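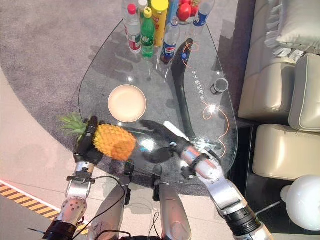
Movex opens its demonstration room to visitors on 18th July

Movex, the developer of two-armed household robots, invites families, shop owners, care providers and members of the press to an open day at its demonstration room in Telby. Doors open at 10 in the morning and the last group goes in at 4 in the afternoon. Entrance is free of charge, but a place must be reserved in advance.

The main attraction of the day will be Sider, the robot on which the company has worked since it moved to Telby. Sider has two arms, and each arm ends in a black hand with several fingers. Visitors will see it at work in a living room setting, with a sofa, a carpet and a glass coffee table. The tasks are the small ones which every household knows: to pick up a piece of fruit, to move a bottle, to make some space on a table for the next thing.

Movex has chosen these tasks with care. A factory robot usually meets the same part in the same position all day long. In a home the objects are of all shapes, and they stand where the last person left them. A pineapple is a good test in this respect. Its skin is rough and uneven, the crown takes a lot of space, and the hand must find a place to hold it. Glass makes the work harder again, as light is reflected from the surface and the floor can be seen through it.

Each demonstration lasts 25 minutes and is given for a group of at most 40 persons. An engineer will explain every step while Sider is working, and time is kept at the end for questions. We ask visitors to stay behind the yellow and black line on the floor as long as the arms are switched on. Children are very welcome together with an adult.

"We do not want to show a film with only the best moments," said Sum-yee Yang of Movex. "People should see the real speed of the work. If the robot needs a second attempt, they will see this also, and the engineer will tell them the reason." 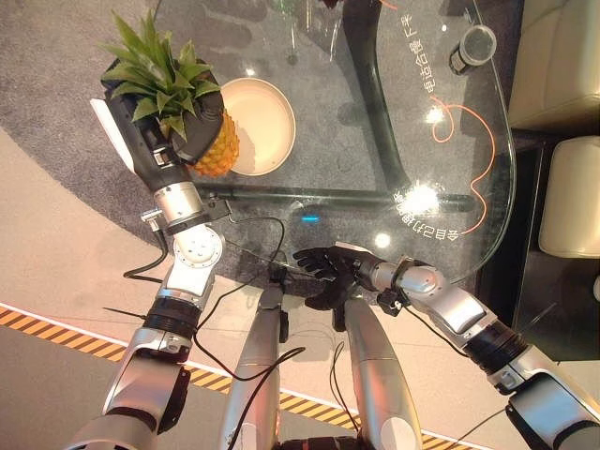 Rangi Sheehan, after watching a preview of the programme, remarked that he had expected to look mostly at the machine, but that he spent most of the time thinking of his own kitchen and which jobs in it he would be glad to give away. He added that he would like to see the same work tried in a smaller room, where there is less space for the arms.

This question will be treated in the second part of the open day. In the neighbouring room, the team will present Yip, the software with which an operator can prepare a new task for the robot. There will be 2 short talks on Yip, one before and one after lunch. No technical knowledge is necessary to follow them.

Movex can receive 300 visitors in total during the day. Persons who do not obtain a place can put their name on the list for the next open day, which is planned for November.

Reservations are made with the form on the Movex website. Please state the number of persons in your group and the time you prefer. The demonstration room is on the ground floor and can be reached by wheelchair. Journalists who wish to speak with the engineers are asked to mention this in their reservation, so that an interview can be arranged between two demonstrations.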